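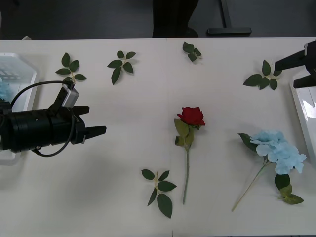 2024-12-13

I finally finished the centerpieces for my cousin Yu-na's engagement dinner in Vikville. Fake flowers this time. Last December I bought fresh ones and half of them drooped on the drive over, which is 143 miles with the heater on.

The dinner is at Stidano, in the back room. They only let us in an hour early, so everything has to be ready to set down. I'm packing the pieces in shoe boxes with tissue paper.

I spent more than I planned on ribbon and had to go back for floral tape twice. Man-sik is driving because my car needs brakes – the shop wants $608 for the job. That will have to wait until January. I still need to write the place cards, all 20 of them.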